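Pranodero (speakers' agency)

Pranodero is a booking agency for public speakers, based in the market town of Brokcombe. It finds after-dinner speakers, workshop leaders and hosts for clubs, schools and small firms. 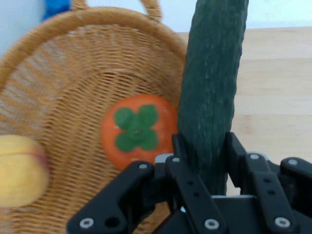 The agency was founded by Poul Thygesen, a former radio producer, who ran it at first from a spare room in Plulton with a list of 7 speakers. That list has since grown to 300, and the range is a delight: lighthouse historians, beekeepers, retired referees, a champion bell-ringer and a superb pair of puppet makers.

Bookings

Speakers set their own fees and can turn down any date. The agency takes its share only after the event has gone ahead. Clients may ask for a talk, a question session or something far looser – one rowing club booked a poet to join its April training weekend, and invited her back the next year. By 18 October 2022 the agency had arranged 2,069 bookings.

Overgaard evenings

The best-loved part of the agency's work is the Overgaard evening, named after the hall where it began. New speakers give short talks to a paying audience, 2 to a session, with a long and lively interval between them. Many of the agency's busiest names started there, and seats go quickly.

See also
After-dinner speaking
Lecture circuit
Talent agent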